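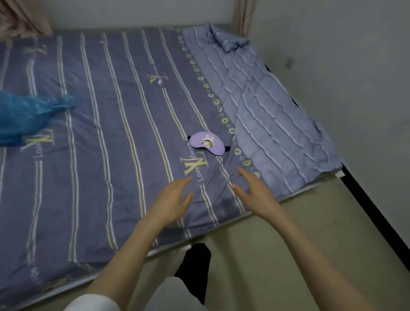 Search this site Go

Last updated 11th December

Visit to Zesten, the Cernard building

We went over from Zotport on the early train, five of us from the evening class, and were met at the door by Leonie Ackermann. She runs the visits and had badges ready. Coats go in lockers on the ground floor, and phones are allowed everywhere except the workshop.

Zesten teaches machines to do housework. The first floor is split into small rooms got up like parts of a flat, and people go from one to the next doing ordinary jobs. A lot of the teaching starts with no robot at all. A person wears a camera on the head and does the task with their own bare hands, and the recording is used later to show the robot what hands do with a thing. Bed making is one of the longer tasks on the list. The bedroom had a striped duvet with Louis Vuitton lettering on it, a pale blue quilted blanket and a lavender sleep mask with a cartoon face.

Ruoxi Xu took us through how a session goes. Each one has a target of 30 recordings, and the bedding is messed up again between them, differently each time. The wearer has to look at what they are doing, which sounds easy, but people glance at the door or at the clock and that recording is thrown away. Hands should stay in view when they can. She said cloth is much harder than cups or boxes, as it never lies the same way twice. They have 500 usable recordings of beds so far and want more before February.

After that we saw the remote control room. Rasmus Mets sat with a handle in each hand, and a two-armed robot on the other side of the glass copied him. He folded a tea towel in half, then again. It was slow. I timed one fold at 37 seconds. The robot lost the corner twice and he went back for it without any fuss. He told us his shoulders ache by lunchtime, so they swap over every hour.

We were each given a turn. Līga Butkienė from our group got the towel folded once, more or less square. I dropped mine on the floor and left it there. There is a small delay between your hand and the arm, and I kept correcting too early.

Questions were over tea. Someone asked whether the robot can make a bed alone yet. Leonie said it can pull a duvet up to the pillow on a good day, but the corners still defeat it. Someone else asked about pay, and she said wearers are paid by the hour – the number of recordings makes no difference.

The building is warm and there is a lift. Parking is poor, so take the train if you can. Visits are free but have to be booked through the Rebane office, and groups are kept small. Helju Siliņa has the list for the next one and there are two places left on it.

4 comments 11 shares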